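Why Is a Towel So Good at Drinking?

Spill a glass of milk, drop a towel on it, and the milk seems to vanish. Of course it hasn't gone anywhere at all! It has moved into the towel, and the way it got there is one of my favorite bits of everyday science (I have quite a few favorites, I'm afraid).

If you look very closely at a bath towel, you'll see that it is covered in tiny loops of thread. Every thread is twisted together from thin fibers, and between those fibers are narrow little gaps. Water likes to cling to cotton, and it likes to cling to itself too, so when the first bit of water creeps into a gap it pulls the next bit along behind it. Scientists call this capillary action. Trees use it to help carry water up from their roots, and so does a paper napkin when you dip in just one corner.
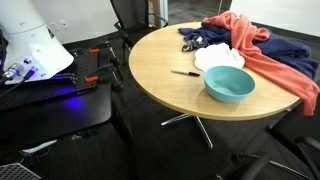 Ilídio Serrano wrote in to say that his new towels pushed the water around like a duck's back until he had washed them 4 times, and he wondered whether the rest of us had noticed the same thing. Oh yes, we have! New towels often have a slippery finish left on them from the factory, and water can't get a good grip until it washes away. Fabric softener can do the same thing, which is a pity when it smells so nice.

Now for something to try at home. Pour a little water into a bowl, hang one end of a dry washcloth in it, and let the other end dangle over the side into an empty cup set lower down. Leave it alone for a good long while, have your lunch, and then come back and peek into the cup.
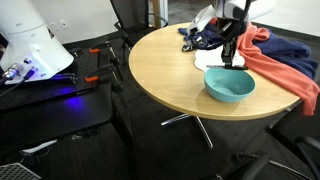
A bowl for the washcloth test can be quite plain.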